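Kusedura Little Tidy Box, green and cream

I've been selling these for nearly 3 years now and I still get a bit giddy when a fresh delivery turns up. It's a shallow, open-topped rectangular box, green on the outside and cream on the inside, and I think it's the best thing going for hair bits. No lid to lose, no fiddly compartments, you just drop everything in and give it a shake when you can't find the clip you're after.

Mine lives by the bathroom sink (I have a second one for pens, and a third that my daughter pinched for her bracelets). The low sides are what sold me. In my old jar all the small stuff sank to the bottom and I ended up wearing the same bobble for weeks! With this one you can see the lot at a glance.
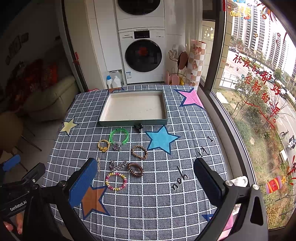
The green box with a handful of hair bits and a beaded bracelet. Accessories and tablecloth not included.

The cream inside does pick up light scuffs with use, mostly from metal pins, and I'd rather say so now than have you cross with me later. A damp cloth and a drop of Brillum gets off make-up and general grubbiness, but it won't shift a proper scratch. Please don't put it in the dishwasher. I did, and it came out a funny shape.

If you'd like something deeper for brushes and hairspray, have a look at the Estrella, same idea with taller sides. The two sit nicely next to each other on a shelf.

Price is £12 each. Postage is free on orders over £50, otherwise it's £3 to anywhere in the UK. You can also collect from the shop in Keltport, we're at 74 on the harbour road, open every day except Wednesday. Next lot of the green is due in February, so if it's showing as sold out pop your email in the box and I'll let you know when they land.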